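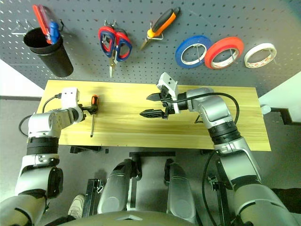

Both arms over the board, left gripper by the screwdriver.

Posted in February by Benedicta Gyamfi

Search this blog Go

I've had a few messages asking how the tool bench is getting on, so this is going to be a long one with a lot of cable in it. Make a cup of tea.

For anyone new, I look after the two-armed robot at Ginditz, where it picks hand tools up off a table and hangs them on a pegboard (and takes them down again, and puts them back, all day long). We call the whole bench Dullent, after the name on the old crate it was built from, and by now the robot answers to that too. My job is the bit around the robot: the board, the hooks, the cables, the grippers, and working out why it could do something at nine in the morning and can't do it after lunch.

Let's start with the cables, which is where I've spent most of this month. Each arm has a black cable that runs out from the wrist end and back down, and it needs enough slack for the wrist to turn right round without tugging. Too little and the plug gets a small pull every time it rotates. Too much and you've got a great big loop swinging about, looking for something to catch on. The left one used to catch on the corner of the table. It didn't unplug itself, which would have been easy to spot! It just sat half in, and the gripper would stop talking to us for a second and then come back as if nothing had happened. I spent two days blaming the software and I owe Kaan Tatlı an apology, which he has had, in biscuits.

What I do now is park the arm in its most awkward pose, wrist wound round as far as it goes, and set the slack there. Then I bring it back to the middle and see how big the loop is. On the left it curves out past the edge of the board, and I've decided I can live with that as long as there's nothing standing on that side. The right-hand one goes up and over the arm and has never given me any bother at all. I've set it up exactly the same way, as far as I can tell.

The tabletop is next. It's a plain light wooden board and I love it, but it did wander. The arms don't press very hard, but if you ask one to push down on a screwdriver 400 times, the board creeps, and a few millimetres is plenty to make a grasp miss. Hamish Trevaskis cut me two little stops for underneath and I've drawn a pencil line on the support below so I can check it every morning with a quick look. If the edge is off the line, I nudge it back before anyone switches anything on. Very high-tech.

I also wipe it down with a dry cloth, never a damp one. I did damp once and the grain came up and the screwdriver stopped rolling the way it usually rolls, which confused everybody.

Now the pegboard, and this is the part people write in about. Pegboard hooks are made for humans. We wiggle things. If a hook droops by a few degrees you just lift the scissors a bit higher without thinking, and a robot doesn't do that unless somebody has taught it to. Ours were drooping all over the place. The one with the utility knife was the worst, and the knife hangs at a slant anyway, so you've got a slanted thing on a sagging hook and a gripper coming in dead level.

I tried tape behind the hooks (fell off), then hot glue (held beautifully until I wanted to move one), and in the end Deisy Apaza suggested a dab of putty in the hole and a small clip at the back. I've done every hook on the board that way now. You can still shift them, it just takes a minute with a flat blade. The tape rolls were easy by comparison, they've got big holes through the middle and will go on a hook from almost any angle. The cup for the coloured-handled tools is the other one that needs watching. It hangs off a wire hook, and anything that goes in it has to come down straight or the cup tips. I give it a gentle push with a finger each morning and if it swings, it gets redone.

I leave a spare hook free up at the left. Visitors keep trying to hang something on it to be helpful - please don't!

Grippers. The fingers on ours are black and narrow towards the ends, good for getting under a screwdriver lying flat. They get shiny with use. Once they're shiny the handle can slip round in the grip, and then you've got the shaft pointing somewhere you didn't plan. I clean them with a lint-free wipe and a little alcohol after every 196 cycles, a number I got by writing down when the slipping started and knocking a bit off. When I did the last clean I checked the finger gap as well. Open fully, count to five, close, open again, and measure both times. If the two readings don't match I take the fingers off and look for grit. It's nearly always grit.

The screws on the finger mounts get a check at the same time. I had one work itself loose at cycle 310 and drop somewhere under the table, and I was on my hands and knees with a torch for most of an afternoon. I now keep a jar of spares from Asadell, and there's a paint mark across each screw head so I can see if it's turned.

The last thing is the wrist bracket on the right arm. If you knock it while changing fingers (I have), the sensor is pointing somewhere slightly new and every pick lands a touch to one side. The fix takes ten minutes with the calibration card and I keep putting it off, so there's a sticky note on my monitor that says DID YOU TOUCH THE BRACKET in Hamish's handwriting. Hamish Matheson, that is. We have two.

Still on my list is the black rubber bands at the joints. They pick up fluff like nobody's business and I haven't found a way of cleaning them that doesn't leave them sticky. I've tried soapy water and I've tried the roller thing you use on coats. If you run something similar and you've cracked it, do leave a comment, I'd love to know.

Next time I'll write up the cable clips I ordered from Kołodziej, if they've come by then.

Contact | © Benedicta Gyamfi | Back to top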